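News from the software corner

It has been a long and rather happy month for the perception group here at Remholm, and Mehrangiz Sharifi has very kindly let me steal a bit of her Wednesday afternoon so that I can tell you what they have been up to (she did make me promise to get the technical bits right, so any slips below are mine!).

Most of you will remember the grumbling in December over the hand-held gripper recordings. The old software read the square markers on the fingers to work out how wide the gripper was open, and it did that well enough until a marker blurred for a moment, at which point it would cheerfully decide that the fingers had snapped shut. Out of 4000 clips in the Pernville set, 3053 came through without a single jump, and the rest had to be looked at by hand, mostly by Sarahí Rosales, who deserves a very large cake.

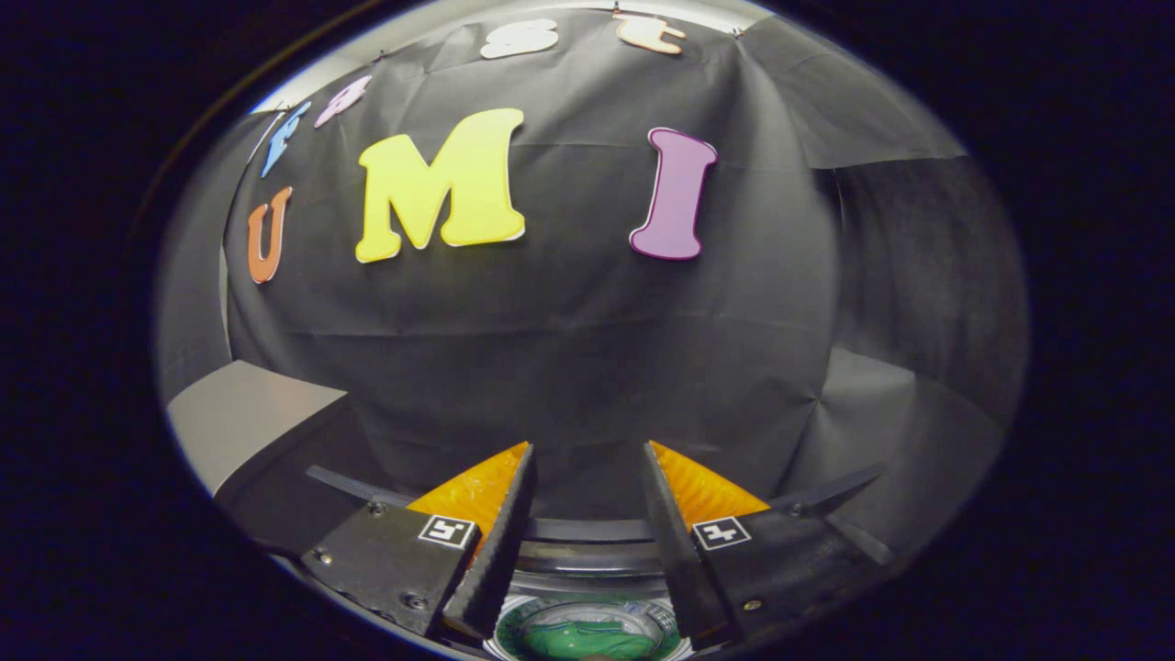
The new version, which we are calling Basuton, takes a gentler approach. When it loses one marker it holds on to the other and leans on the last few good readings, then marks that stretch as a guess so the people training the grasping models can leave it out if they like. It also copes much better with the strong curve of the wide lens, thanks to a fresh calibration routine that Sarahí wrote over what she describes as two evenings and a great deal of toast.

There is still the matter of camera tracking, I'm afraid. Plain dark cloth gives the software very little to hold on to, and if you sweep past it quickly the estimated path can wander off on its own little holiday. Mehrangiz would like everyone who is recording to begin with a slow look round the room, and to open and close the fingers fully once before doing anything else.

If you have older recordings sitting on the Tovar server, do please leave them where they are for now. The group is working through them in batches of 100 and will drop you a note when yours are ready to check. Questions about Basuton can go straight to Mehrangiz, and she is generally at her desk after lunch.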